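Novedades del planificador de desmontaje

En julio cerramos la versión 2 de Anby, el planificador de movimientos que usamos en la línea de desmontaje de ordenadores de Prirkumis. El cambio principal está en el tratamiento de los cables. Hasta ahora el módulo de percepción los marcaba como obstáculos rígidos y el planificador descartaba casi 100 trayectorias por carcasa antes de dar con una válida. Ahora cada cable lleva una etiqueta de flexibilidad y un margen propio, que se ajusta en el archivo de configuración.

También hemos separado el control de fuerza del bucle de visión. La cámara de muñeca pierde parte de la zona de trabajo cuando la pinza entra en la carcasa, y en esos momentos el estimador se apoya en el último mapa bueno - con un límite de 8 segundos antes de pedir otra vista. El límite se puede bajar, pero no subir.

El visor de registros, hecho con Zollier, permite ya reproducir cuatro sesiones en paralelo y comparar la trayectoria planificada con la ejecutada. Los formatos antiguos se siguen leyendo.
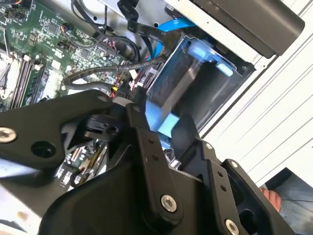
Dela Peña comenta que el margen por cable le parece bien, pero que preferiría verlo en el visor y no solo en la configuración, y pregunta si las etiquetas se podrán corregir a mano durante una sesión. Lo primero está previsto para la próxima entrega. Lo segundo sigue abierto - depende de cómo quede la interfaz de percepción.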